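第五章　主板：把大家接到一起的那块板

走到这一章，想必诸位手上已经有了几道小划痕。机箱内侧那些没有打磨干净的铁皮边，编者是吃过苦头的，前面讲拆机箱的时候再三提醒要戴手套，可是每一届总有同学嫌手套碍事，摘下来搁在一边，然后举着手指头来问有没有创可贴。创可贴在准备室门后的白铁盒里，拿的时候跟 Uyên Khương 老师说一声就行，她不会责备谁，顶多叹一口气。

前几章我们谈了电源，谈了硬盘和光驱，又花了不少篇幅谈风扇和灰尘。有人在课后的纸条上写，说学到现在还没碰到“真正的电脑”，碰的都是外围的东西。这话编者读了觉得很可爱，也有几分道理。电源是可以单独拿在手里的，硬盘也可以，它们各有各的外壳，各有各的脾气，坏了就换一个，很干脆。到了主板这里，事情就没有那么干脆了。它没有外壳，正反两面都是裸露的，面积又大，一手拿不稳，两手拿又不知道该捏哪里。初次从机箱里把它托出来的人，多半会有一种捧着别人家瓷盘子的感觉。有这种感觉是好的，请把它保持下去，保持到毕业以后也不要丢。

本章就从怎样捧这块板子讲起，慢慢讲到板上都住着些什么，它们之间怎样来往，最后讲到处理器插座和内存插槽。处理器本身放在下一章，这里只讲它的座位。座位和坐在上面的人是两门学问，混在一起讲，编者试过，效果很差，学生和老师都累。

一、先说说主板是做什么的

不妨想一想小镇上的集市。卖菜的、修鞋的、磨刀的、卖豆腐的，各人有各人的本事，可是如果没有那块场地，没有场地上踩出来的路，没有水龙头和电线杆子，这些人就只好各在各的家里，买豆腐的人要走遍全镇才能凑齐一顿晚饭。主板所做的，大体就是场地、道路、水和电的事情。处理器算得快，内存记得快，硬盘存得多，它们彼此之间要说话，要吃饭（也就是要供电），还要听同一个拍子走路，这些都得靠主板来安排。

所以主板上的东西可以粗略地归为几类来看。有一类是给别人留的位置，像插座、插槽、插针、接口，它们自己不干多少活，等着别的部件插上来。有一类是管供电的，把电源送来的电压再降一降、理一理，变成处理器和内存吃得下的样子。有一类是管传话的芯片，谁要和谁通信，从哪条路走，归它们照应。还有一类小得叫人发愁，就是那些密密麻麻的电阻和电容，像撒在板上的芝麻。芝麻虽小，少了一粒，整块板子可能就不开机，这是编者当年亲手证明过的，证明的办法是拿螺丝刀滑了一下，具体经过不提也罢。

这样分类只是为了初学时心里有个抽屉，可以把看见的东西先放进去。日后学得深了，会发现有的元件放进哪个抽屉都不太合适，到那时候再添抽屉也不迟。

至于板子本身，它是由绝缘材料和铜箔一层一层压起来的，铜箔被腐蚀成细细的线，就成了导线。我们能看见的只有最外面的两面，里面夹着的那几层看不见，走线却一点也不少。这也解释了为什么主板不能随便打孔，哪怕看上去那个地方空空如也。曾经有一位很能干的同学，为了把一块旧板装进不合适的机箱，打算自己钻个螺丝孔，钻头都夹好了，幸亏 Tùng Từ 老师刚好进来借万用表。

板面常见的颜色是绿色，那是阻焊漆的颜色。阻焊漆的用处，是让焊锡只待在该待的地方，顺便保护铜线不被氧化。漆做成黑的、蓝的、红的都可以，和性能没有关系。旧机房里绿色的居多，所以本书里说到板子，脑子里就先想一块绿的好了。

二、板子上的字是写给我们看的

许多人看主板，看到一片花花绿绿就晕了，觉得像从飞机上看一座陌生的城市。编者要告诉诸位一个很老实的办法：先读字。

板上那些白色的小字叫丝印，是印上去给装配的人和维修的人看的。插针旁边有名字，插座旁边有编号，电池旁边往往也会注明那是电池。电阻的编号多以字母 R 开头，电容以 C 开头，电感以 L 开头，后面跟着一串数字，这串数字只是门牌号，不代表大小，千万不要把它当作阻值去查。二极管多用 D，晶体管多用 Q，集成电路多用 U，接插件则常用 J 或者 CN。各家厂商的习惯会有出入，遇到不认得的，翻这块板的说明书。

说明书没有了怎么办？旧板子多半是没有说明书的，纸质的那一本早就不知道垫了谁家的桌脚。这时候要找的是板子的型号，它也是丝印，字号通常比别的字大一些，常印在内存插槽和扩展槽之间的空地上，有的印在板边，也有贴一张小标签了事的。抄型号的时候请把后面的版本号一并抄下来，同一个型号，版本不同，插针的排列就可能不同，照着别的版本接线，轻则灯不亮，重则要闻到味道了。

灯光对读字很要紧。丝印的字又细又密，正对着灯看反而看不清，一片亮光糊在上面。把台灯压低，让光从侧面斜着过来，字就浮出来了。再不行就用放大镜，不丢人的。Afshin Esfahani 老师的眼镜、放大镜和手电筒是用一根绳子穿在一起挂在脖子上的，走起路来叮当作响，同学们老远就知道他来了，可是找型号没有谁比他更快。

读字还要有个方向。一块板子转个角度，看上去就像换了一块。我们在本书里统一规定：背板接口（就是装进机箱以后从后面露出来的那一排）朝左，内存插槽在右边。这是把板子平放在桌上时最顺手的方向，说明书里的图也多半这么画。当然，实际操作时板子是歪的、斜的、倒着的，都有可能，螺丝在哪边人就得往哪边凑，这时就要在心里把它转回来。刚开始会觉得费劲，练上几次自然就熟了。

三、从边上往里走

看城市要从城门看起，看主板编者主张从接口看起，因为接口是我们平日里见过、摸过、插过的，属于熟人。

USB 接口大家都认得，里头有一圈金属，那圈金属既是外壳也是屏蔽。音频插孔是圆的，常常有几种颜色。网线口方方的，旁边多半带两个小灯。老一点的板子上还会有接键盘鼠标的圆口，以及更老的并口和串口，宽宽的，两边各有一个螺柱。现在的同学多半不知道并口是接什么的，上学期有人猜是接电视的，Khoa Lục 老师听了以后默默地回办公室喝了一杯茶，他是用并口打印机写完毕业论文的。

离开背板往里走，就会碰到各种插针。插针是从塑料底座里竖起来的一排或几排金属针，有的针上镀了一层金色，是为了接触可靠，不容易生锈。插针有接机箱面板的，也就是开机按钮、复位按钮、电源灯和硬盘灯；有接前置 USB 和前置音频的；有接风扇的；还有一些是跳线，拿一个小小的塑料帽套在上面，套这两根是一个意思，套那两根又是一个意思。跳线帽掉在地上是很难找的，请各组在桌上铺一块浅色的毛巾，小零件一律放在毛巾上，它就滚不远了。

有的插针外头围了一圈塑料墙，墙上开着一个缺口，这是防止插反的。插头上也有一块凸起，对着缺口进去就对了。也有的办法是拔掉一根针，同时把插头上对应的孔堵住，同样是防呆的意思。见到少一根针，先别急着以为板子坏了，每年都有组长拿着完好的主板来报修，理由就是“这里断了一根”。

插针怕弯，弯了可以用镊子慢慢扶正，可是金属经不起来回折腾，扶一次也许没事，再来一次就难说了。所以插线之前先看，看准了再垂直往下按，拔的时候捏住插头，不要拽线。这句话在前几章已经说过，在这里又说，后面还要说，请诸位多包涵。

四、那颗纽扣电池

板子上总有一颗银白色的圆电池，模样和电子秤、遥控钥匙里用的差不多，卧在一个塑料座子里。关机断电以后，时钟要继续走，旧一些的板子还有一小块存储器里的设置要记住，都指望它。

电池没电的时候，症状很有意思：每次开机，日期都回到老早以前的某一天，浏览器跟着抱怨证书有问题，用户跟着抱怨网络坏了。维修的人接到电话，先问一句“右下角的时间对不对”，往往就省下了跑一趟。镇上 Jukard 修理铺的师傅在墙上贴了一张大字条，写的就是这一句话，给刚来的学徒看。

更换的时候要看清正负极，座子旁边有一个卡片，用指甲或者塑料撬棒轻轻拨开，电池会自己弹起来一点。别用金属螺丝刀去撬，螺丝刀一滑，底下就是线路。换下来的旧电池放进实验室指定的回收盒，尤其不要随手揣进口袋，更不要带回家放在小孩子够得着的地方，纽扣电池被吞下去是会出人命的，这一条请当作全书最严肃的一句话来读。

有时候我们会故意把电池取下来，为的是清除设置，比如忘了密码，或者改了什么参数以后开不了机。这时要先拔掉电源线，再取电池，等 5 分钟再装回去。也有的板子备有专门的清除跳线，效果更稳妥，具体是哪一组针，回头看第二节，读字。

五、内存插槽

往右看，就到了内存插槽。它们是几条平行的长条，又长又直，在整块板上很显眼，初学者认它从来不会认错。插槽的两端有卡扣，有的板子两端都能扳开，有的只有一端能动，另一端是固定的。动手以前先看一看是哪一种，免得对着固定的那一端使劲，使出一身汗来。

槽里面有一个小小的隔断，位置不在正中，偏一点。内存条金手指上也有一个缺口，也偏一点。两者对得上才能插进去，对不上就说明方向反了，或者根本不是同一代的内存。不同代的内存缺口位置不一样，正是为了不让人插错。然而力气大的人总是有的，Narnden 分校去年送来的一批机器里，就有一台是被人硬按进去的，隔断裂了，内存条也歪着卡在里面，拔出来费了编者一个下午。

正确的插法是先把能动的卡扣扳开，把内存条的缺口对准隔断，竖直放进槽里，然后用两个拇指压住内存条上沿的两头，均匀往下按。听到“咔”的一声，卡扣自己合拢，就到位了。第一次按的人常常不敢用力，觉得板子在弯，心里发慌。板子是会稍稍弯一点的，所以最好在装进机箱、螺丝柱托稳以后再插，或者在桌上垫平了再插。用的力比想象中要大一些，究竟大多少，纸上讲不明白，要请老师在旁边看着你按一次。

还有一件事，就是插槽的颜色和顺序。有些板子的插槽做成两种颜色，意思是成对的内存条要插在同一种颜色里，这样可以两路同时工作，快一些。也有的板子颜色的含义与此不同，甚至没有含义，所以到头来还是以丝印和说明书为准。插槽边上一般印有编号，把编号和说明书里的表对一对就清楚了。

机器不开机，滴滴叫个不停，先怀疑内存接触不良。断电，拔下来，用干净的橡皮轻轻擦一擦金手指，把橡皮屑吹干净（用气吹，别用嘴，嘴里有水汽），插回去再试。这个土办法，Fotini Koutsoukos 老师在 Pleltamton 职业学校教了 20 年，她说治好的机器够装满一间礼堂。编者没有数过，但是愿意相信她。

六、处理器插座，以及为什么要单独给它一节

处理器插座是整块主板上最金贵的一处。触点又多又细，排得又紧，上头还要承受散热器的压力，所以厂家在它身上花的心思也最多。

插座的形式有好几种，我们在实验室里会碰到的主要是两种。一种是针长在处理器上，插座上全是小孔，旁边有一根拉杆，把拉杆抬起来，处理器靠自己的重量就能落进孔里，再把拉杆压下去锁紧。另一种是针长在插座里，处理器底下是一片平平的触点，上面有一个金属的框子压下来，把处理器牢牢按住。后一种的金属框多用钢片冲压而成，中间留空，让处理器的顶面露出来，好和散热器贴在一起。框子由螺丝固定在主板上，旁边也有一根杠杆，弯钩勾住了，压力就有了。

后一种插座里的针细如发丝，而且是斜着弹起来的，手指头碰一下就倒一片。倒了的针能不能扶起来呢？有经验的人在放大镜底下用针尖一根一根地挑，有时候成功，有时候越挑越糟。对于初学者，编者的意见是绝对不要往插座里伸任何东西，手指不行，镊子不行，掉进去一颗螺丝也不要用手去抠，把板子轻轻翻过来让它自己掉出来，再请老师检查。没有装处理器的时候，一定要把塑料保护盖盖好。保护盖看着像包装垃圾，每次打扫卫生都有人把它扔掉，准备室现在专门有个罐子收它们，罐子上写着 Trình，那原是一种茶叶的牌子，和处理器没有关系，请不要再有人来问 Trình 是什么型号了。

放处理器的时候，要对准方向。处理器的一角有个小三角，插座上相应的角也有记号；有的处理器两侧还有缺口，插座里有相应的凸起。方向对了，轻轻放下，它是平的，不晃也不翘。若是翘着一个角，拿起来重放，不要压。都平了，再合上金属框，扳下杠杆。扳杠杆的时候会觉得相当紧，还会有吱吱嘎嘎的声音，听得人牙根发酸，只要处理器事先放平了，这声音就属于正常。

至于框子上的固定螺丝，平常装拆处理器是不需要去动它的。有同学见了螺丝就想拧，这种热情很宝贵，请把它留给机箱侧板。固定螺丝若是松了或者拧得一边紧一边松，处理器受力不均匀，会出现一些非常古怪的毛病，比如有一条内存怎么也认不出来，换了槽又好了，过几天又坏了。这种故障，新手可能会围着内存查上一个礼拜，想不到根子在隔壁。

处理器的顶面通常是一块金属盖，光亮平整，底下才是真正的芯片。拿处理器时捏住两边，别碰底面的触点，顶面最好也不要按指印。如果顶面上残留着旧的导热硅脂，用无绒布蘸一点高浓度酒精，从外往里擦，擦到布上不再发灰为止。硅脂怎么涂，涂多少，下一章要用很长的篇幅来讲，编者在这个问题上有许多话，编辑已经劝我删去一半了。

七、扩展槽

剩下的长条槽子就是扩展槽，用来插显卡、网卡、声卡，或者别的什么卡。长的一般给显卡，短的给别的卡。长槽的一头也常有卡扣，拔显卡以前要先把它按开，这个动作忘掉的人特别多，而且因为散热器挡着，卡扣往往藏得很深，要把手指侧着伸进去才摸得到。实在够不着，可以用一根筷子，竹的木的都好，不导电。

扩展槽如果长期空着，里面会积灰。大扫除时可以用软毛刷顺着槽的方向刷，再用气吹吹一吹。不要横着刷，横着刷容易把刷毛夹断在槽里，以后就是一桩悬案。

八、动手之前的几句唠叨

静电的事在第一章讲过，到主板这里要重新当一回事。冬天空气干，尤其是进了 11 月，脱一件毛衣，手上的静电就足够伤到芯片，人却只觉得轻轻麻了一下，有时连麻都没有。请戴好腕带，夹子夹在接地的地方，别夹在自己的衣服上（有人夹过）。没有腕带的时候，每隔一会儿摸一摸接地的金属。实验室的窗台上放着水盆，是用来加湿的，不是洗手的。

拿主板要捏着边缘，或者两手托着没有元件的边角。不要提着散热器把整块板拎起来，也不要把板子放在金属桌面上通电。板子背面都是焊脚，一个个尖得很，放在金属上就是短路，放在绸布上则可能起静电。下面垫一张防静电垫，或者垫它原来的纸盒，都可以。

断电要断得彻底。拔了电源线，再按一下开机键，把剩下的电放掉，有时会看到风扇转动一下，那就是它最后的一点余电。主板上有些部分在关机以后仍然带着待机电，只按开关不拔线是不算断电的。

螺丝要对角着拧，先全部上一半，再逐个拧紧，拧到稳了就停。把板子装进机箱之前，看一眼机箱底板上的螺丝柱，多余的柱子要取下来，否则它会顶在板子背面没有孔的地方。每年开学第一批烧掉的主板里，总有一块是这么走的。

还有，做记录。拆之前画一张草图，哪根线接在哪里，朝哪个方向，用铅笔画，画得难看没有关系，自己认得就行。有手机的同学可以拍照，不过编者仍然希望大家画。画的时候眼睛会在每个地方多停一停，停过的地方过后就记得住。我自己的那本草图从当学徒的时候留到现在，纸都黄了，翻开来，哪一页是哪台机器，哪台机器是谁送来的，还想得起来。

九、本章怎样安排

本章后面的内容分作认板、拆板、装板三次实验课，中间穿插一次讨论。认板课不需要螺丝刀，每组领一块退役的旧板，对着丝印画出分布图，画完和邻组交换，互相挑错。旧板是从图书馆淘汰的机器里拆下来的，近 60 台，挑挑拣拣，能用来上课的就留下了，所以每组拿到的板子不一样，抄邻组的图是抄不成的。

拆板课从整机开始，把板子完整地取出来，线头逐一做好标记。装板课再把它装回去，通电，进入设置界面，校准时间，抄下内存容量。能开机的组可以提前下课，开不了机的组也别着急，排查故障的过程照样计分，分数还常常比一次成功的组高，因为一次成功的组实在没有什么可写的。

讨论课请各组准备一个自己或家里人遇到过的电脑毛病，讲给大家听，再一起猜问题出在板上的哪个区域。以往听到过的有猫在机箱上睡觉的，有把机箱当花架的，有蟑螂在插槽里安家的，都很有教学价值。讲的时候请尽量说清楚当时屏幕上有什么，灯亮不亮，有没有声音，闻没闻到气味。修东西的人，耳朵和鼻子都用得上。

课前请把第 13 节附录里的接口名称对照表读一遍，不必背，读个眼熟就好。表里有几个英文缩写，念法各地不同，念成什么样都行，彼此听得懂即可。
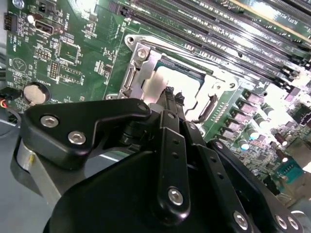
更换主板上的纽扣电池以后，硬盘里的文件会不会丢失？

文件保存在硬盘里，不靠这颗电池维持，换电池不会把它们删掉。可能需要重新设置的是系统时间，旧一些的主板上还有启动顺序之类的参数，换好以后开机进入设置界面核对一遍即可。如果硬盘做过加密，请在动手前先备好恢复密钥。

分享 20　　评论 13

相关章节
电源的接线与测量
风扇、灰尘与清洁
处理器与导热硅脂
显卡的拆装
开机自检与报警声

最近更新
实验室防静电守则
旧机器回收登记办法
第一次拆机箱：学生问答选编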